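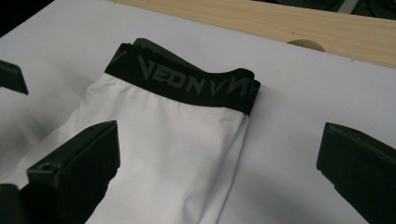 Abb. 3: Weißes Kleidungsstück mit breitem, schwarzem Elastikbund, Schriftzug „VEON“ in dunklem Grau auf Schwarz.

4.2 Druckverteilung unter elastischen Bünden

Die Frage, wie stark ein Bund auf die Haut drückt, wird in der Literatur meist über die Zugkraft beantwortet. Streifen einspannen, dehnen, Kraft ablesen, durch den Radius teilen. Für Kompressionsstrümpfe reicht das oft aus, der Unterschenkel ist annähernd rund und das Gestrick über die Länge gleichmäßig. An der Taille gilt beides nicht. Der Querschnitt ist oval, vorn weich, seitlich liegt der Beckenkamm dicht unter der Haut, hinten die Lendenlordose mit zum Teil gar keinem Kontakt. Der mittlere Druck sagt dann wenig über das, was die Trägerin oder der Träger spürt.

Breite Bünde (Abb. 3) wurden in der Vorstudie durchweg als angenehmer eingestuft als schmale. Erwartbar. Gleiche Zugkraft auf größerer Fläche ergibt kleineren Druck, mehr steckt in der Laplace-Beziehung zunächst nicht drin. Die Kante ist das Problem. Am oberen Rand biegt sich der Bund beim Sitzen, rollt manchmal ein und liegt dann doppelt. Wo zwei Lagen übereinander liegen, addieren sich die Zugkräfte und der Streifen, auf den sie wirken, wird gleichzeitig schmaler. Dieser Effekt fehlt in fast allen Labormessungen, weil am starren Zylinder gemessen wird und ein starrer Zylinder sich nicht hinsetzt.

Yazzie hat in seinem internen Bericht vom Oktober vorgeschlagen, die Einrollneigung über die Biegesteifigkeit quer zur Zugrichtung zu erfassen. Wir folgen dem hier, mit einer Abweichung: gemessen wird im gedehnten Zustand. Ungedehnt verhalten sich die Bänder deutlich steifer, der eingelegte Elastomerfaden entspannt und die Maschen rücken zusammen. Für das Tragen ist das uninteressant.

4.2.1 Material und Vorbereitung

Es wurden 20 Bänder untersucht, teils gewebt, teils gewirkt, alle vom Meter bezogen. Lieferanten waren Hendema und Bermúdez, die genaue Zuordnung steht im Anhang B. Konfektionierte Ware wurde nicht zerschnitten. Naht, Umschlag und Transferdruck verändern die Steifigkeit lokal so stark, das ein Vergleich zwischen den Bändern nicht mehr möglich wäre. Sie kommen in 4.4 gesondert vor.

Konditionierung im Normalklima über Nacht. Danach Waschen nach Haushaltsprogramm, liegend getrocknet, erneut konditioniert. Eine Teilmenge von 5 Bändern lief zusätzlich durch die Dauerdehnung mit 1.000 Zyklen auf dem Prüfstand Someo. Die Auswahl der fünf erfolgte nach Verfügbarkeit, also nicht zufällig – das schränkt die Aussage ein und wird in Abschnitt 6 noch einmal aufgegriffen.

4.2.2 Messaufbau

Als Unterlage diente ein ovaler Körper mit weicher Auflage vorn und harter Auflage seitlich. Kein Abguss einer realen Person. Die Form wurde aus gemittelten Querschnitten abgeleitet und von Suwannarat für eine frühere Arbeit gebaut; Details zur Schichtung dort. Zwischen Band und Auflage liegen 10 flache Drucksensoren, vier vorn, je zwei seitlich, zwei hinten. Die Sensoren sind dünn, aber nicht beliebig dünn. An der harten Seite tragen sie merklich auf und messen vermutlich zu hoch. Eine Korrektur wurde versucht und wieder verworfen, der Korrekturfaktor schwankte von Band zu Band stärker als der Fehler selbst.

Der Körper lässt sich in der Hüfte kippen, damit wird das Hinsetzen nachgestellt. Nach jedem Kippen Wartezeit, dann Ablesung, dann zurück. Die Reihenfolge der Bänder wurde gelost. Auswertung mit Prurnent in der Standardeinstellung, ohne Glättung.

4.2.3 Ergebnisse

Im Stehen ordnen sich die Bänder weitgehend nach Breite. Breiter heißt niedrigerer Spitzendruck, mit zwei Ausreißern unter den gewebten Bändern. Im Sitzen bricht diese Ordnung auf. Mehrere breite, weiche Bänder rollen am oberen Rand ein und liegen dann vorn gleichauf mit den schmalen. Breite, quersteife Bänder rollen nicht, drücken dafür mit der Kante punktuell in die weiche Auflage. Dazwischen ein Bereich mittlerer Quersteifigkeit, in dem beides ausbleibt. Wo er genau liegt, hängt von der Dehnung ab, eine feste Grenze wollen wir daraus nicht ableiten.

Die Dauerdehnung verschiebt das Bild. Die Zugkraft sinkt bei allen fünf Bändern, erwartungsgemäß am stärksten zu Beginn. Die Quersteifigkeit sinkt auch, aber nicht proportional. Ein Band, das neu nicht einrollte, tat es nach der Dauerdehnung bei jeder Wiederholung. Umgekehrt wurde kein Fall beobachtet.

Hinten war der Kontakt in der Kippstellung bei etwa der Hälfte der Bänder unterbrochen. Diese Werte wurden nicht als Null gewertet sondern ausgelassen. Wer die Mittelwerte in Tabelle 5 mit älteren Arbeiten vergleicht, sollte darauf achten, dort wird es meist anders gehandhabt.

4.2.4 Einordnung

Für die Konstruktion folgt daraus zunächst etwas Unbequemes. Breite allein ist kein brauchbares Auslegungskriterium, Zugkraft allein auch nicht. Die Quersteifigkeit müsste im Datenblatt stehen, tut sie bisher bei keinem der beiden Lieferanten. Auf Nachfrage war sie auch nicht zu bekommen.

Offen bleibt der Einfluss der Feuchte. Suwannarat vermutet, dass ein verschwitzter Bund stärker an der Haut haftet und deshalb weniger wandert, dafür am Rand eher umschlägt. Plausibel, hier aber nicht geprüft, die weiche Auflage verträgt kein Wasser. Ebenfalls offen: Hautverschiebung, Atmung, Unterschiede zwischen Personen. Der Trageversuch in Abschnitt 5 deckt davon nur den letzten Punkt ab und auch den nur teilweise.

Zur Reproduzierbarkeit noch eine Anmerkung. Das Anlegen des Bandes von Hand war die größte Fehlerquelle im ganzen Aufbau. Schon ein leicht schräger Sitz verändert die Werte an der harten Seite deutlich. Alle Bänder wurden deshalb von derselben Person angelegt (Yazzie), mit Markierungslinie auf der Auflage. Eine mechanische Anlegehilfe ist gezeichnet, lag zum Zeitpunk der Messungen aber noch nicht vor. Die Rohdaten ohne Sensor 7, der in der zweiten Serie ausfiel, sind im Anhang C abgelegt.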